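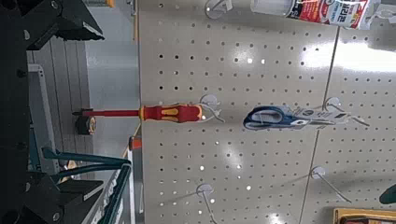
**Renting a stall at a craft market, is the deposit normal?**

I've been offered a pitch at the Tramstead market in December and they want £170 plus a £38 deposit, all up front. I make candles and I've never sold in person. I do like the idea of a beige pegboard behind me with holes all over it, so I can move things about, but that's more money again. Is the deposit fair?

**waxandwane**

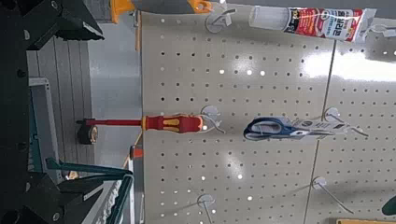
Deposits are normal — I paid one at Dutstead last year and had it back in 14 days. Get it in writing though! Ask about:

- what happens if they cancel for wind
- whether you need your own public liability cover

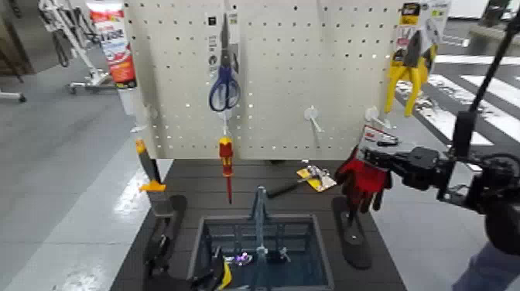 - when you can get the car in to unload

**prumerpots**

seems steep to me, id haggle

**gluegunlil**

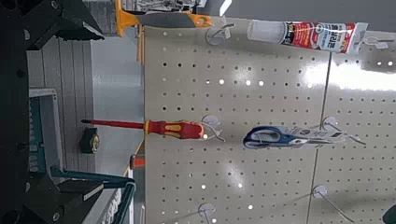
I'd pay it, if the footfall's decent. I took £194 at my first one and was thrilled (frozen, but thrilled). On the backdrop, a glossy cream pegboard does throw glare when there are lights overhead, so go for matt if your labels are shiny. And bring a float, loads of pound coins!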